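Student report, Tireck plant genetics lab
Posted in June by Lu
3 comments | 12 shares

Marker check in the Clultusach bean cross

Goal was to see if seed coat color and days to flower sit on the same linkage group. Parents were Drendix (early, white) and a late black local line. We grew 400 F2 plants, genotyped 300 of them. Ran out of plates for the rest.

DNA from young leaves, one punch per plant. Started with 2000 SNPs. Threw out anything with too many missing calls or the same allele in both parents, which left 700. Map made with the default settings, did not have time to try others.

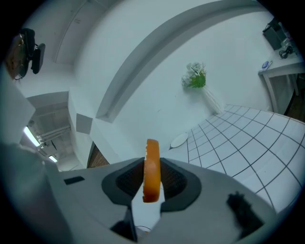

Flowering gave one clear peak, on group 1. Coat color mapped to group 7, so not linked. A second small peak for flowering on group 4 was under the threshhold, we left it out of the table.

Problems: two trays got swapped on a Saturday and had to be re-labeled. Flowering was scored by eye, should of used a fixed rule from the start. Next group could add a second site.

Contact the lab | Copyright Tireck | Back to top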